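I have been reading about arms control again, which my family regards as a cry for help. It began in June, when the talks over the Kimora Strait inspections fell apart for the second time, and I found myself at the kitchen table at 2 in the morning with the full text of the Warnham Protocol and a packet of crackers.

The Protocol runs to 46 articles. I would guess that most of the people shouting about it on the radio have read none of them, and I say that as someone who had strong opinions for a whole month before I opened it.

Article 30 is the one they are all cross about. It lets inspectors visit a declared site, provided they give notice, and provided the host agrees the notice was polite enough. I am paraphrasing, but only a little.

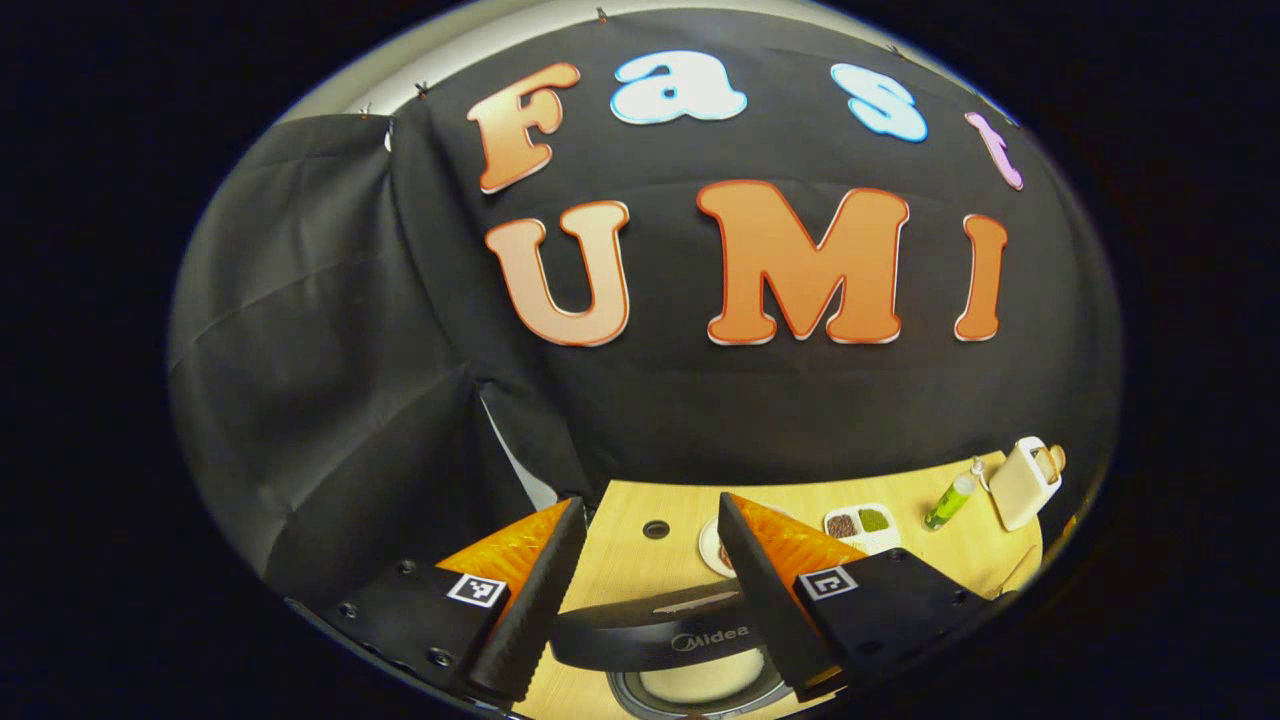 The government's line is that the other side has broken the spirit of the agreement. Governments are very fond of the spirit of an agreement when the letter of it is being kept. The inspectors, poor souls, are paid to check the letter, and their last report said the seals were intact and the logbooks matched. The foreign minister thanked them warmly and then carried on as if they'd said the opposite.

Dae-han Lim, who taught me what little I know about treaties, used to make us read the annexes first. He thought the main text was written for the cameras and the annexes for the people who had to count the drums. I resented this at the time, mainly on account of the font.

So I read the annexes. Annex C says a dispute goes to the Yeoh panel, which has 100 days to reply. Neither side has sent it so much as a postcard.
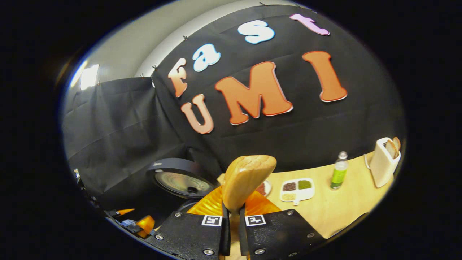 Kiprono Biwott, with whom I have been arguing by email, thinks I'm being naive and that panels are where disputes go to be forgotten. He may be right. He points to the Fernska fisheries row, which was before a panel so long that the fish moved. I still say forgotten is a decent outcome for a dispute with warships in it.

He hasn't replied to that yet. I'm on Annex D, which is all about padlocks.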